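Play Kitchen Corner: Your Questions Answered

We run the toy table at the Hastavville family library in Tetthorpe, and the play kitchen gets more questions than everything else put together. Most of them come up while somebody is buttoning a coat or hunting for a missing shoe, so we thought it would be kinder to write the answers down where you can read them with a cup of tea.

When can we come and play?

The corner is open whenever the children's room is, and you don't need to book. Thursday mornings are the busiest by a long way, as the story group finishes and everybody drifts over at once. If your little one likes a bit of elbow room, try after lunch instead, when you may well have the whole lot to yourselves.

What age is it for?

We say three and up, mainly on account of the smaller bits. Younger brothers and sisters are very welcome, but please stay close by and move the little pieces out of reach. Older children enjoy it far more than they let on! We have had a very serious restaurant run by a pair of seven-year-olds who would not let anyone leave without ordering pudding.

What is in the kitchen set?

It changes a little from month to month as things wear out and others are given to us, but the heart of it is always something to cook on, something to cook in, and food to shop for. There's a white toy stovetop with a pot to go on it, a shopping basket, a tray for serving, a knife block and a fair old mixture of groceries. The butter and the aubergine tend to end up in the pot together, whatever the recipe was supposed to be.
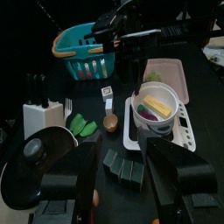
Photo: Oskari Ahonen

Can we borrow pieces to take home?

Yes, and we'd love you to. Single pieces stay with the table, but we make up lending bags with enough in them for a good afternoon's cooking, and you can keep one for two weeks. Each bag has a list tucked into the pocket. Do have a quick look through it before you leave, and again before you bring it back, and tell us if anything is short. We won't be cross, we only want to know what to look out for.

We've lost something. What do we owe you?

Nothing at all for the odd carrot. Toy food has a way of sliding under sofas and turning up in August when you move the furniture, so just pop it back whenever it surfaces. If a whole bag goes astray, have a word at the desk and we'll sort something out between us.

How do you clean everything?

Hard plastic pieces are washed by hand in warm water with a drop of washing-up liquid, rinsed, and left on a towel overnight. Anything with a printed wrapper or a picture on it gets a wipe with a damp cloth and no soaking, as the print lifts at the corners if you leave it in the bowl. If a piece has been in somebody's mouth, put it in the tub by the sink and we'll see to it.

My child only wants to fill the pot and tip it out again. Should I show them how to play properly?

Please don't worry about this one. Filling and tipping is proper play, and plenty of children do it for weeks before they cook anyone a dinner. If you fancy joining in, ask for a bowl of soup and see what you're given. You might get an egg cup of nothing, and you must of course say it's delicious.

How should we leave it when we've finished?

Food goes in the basket, crockery and forks on the tray, and the pot back on the stove. It needn't be perfect. Children are often happier to tidy if it's still part of the game, so you could try telling them the shop is closing and the groceries have to go home.

Do you take donations?

Gladly, so long as things are clean and whole. We're always short of pots and pans, and we have more pretend pizza than any library could need. Bring your bits to the desk and ask for the Jaramillo shelf, where new arrivals wait until we've had a chance to check them over.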